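Bestico Home Line Adapter

I bought mine in September when our landline provider put the rent up again, and I wish I'd done it years ago. It's a little box that plugs into your modem, and your old phone plugs into the box. Calls then go over the internet (you keep your number!).

I talk to my aunt Lucero Castaño in Arboleda most evenings, and she sounds like she's next door. My last bill listed 758 minutes and I paid $33 all up.

What you get
Adapter with 2 phone ports
Power pack and network cable
Caller ID, voicemail and call waiting

Setup took me about 4 minutes, and I'm hopeless with gadgets. Just check your modem has a spare port before you order.

Pick-up is free from our Barnbridge counter. Ask for Edith! 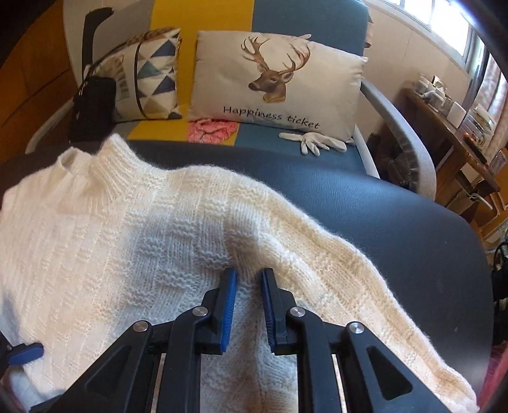

Delivery and returns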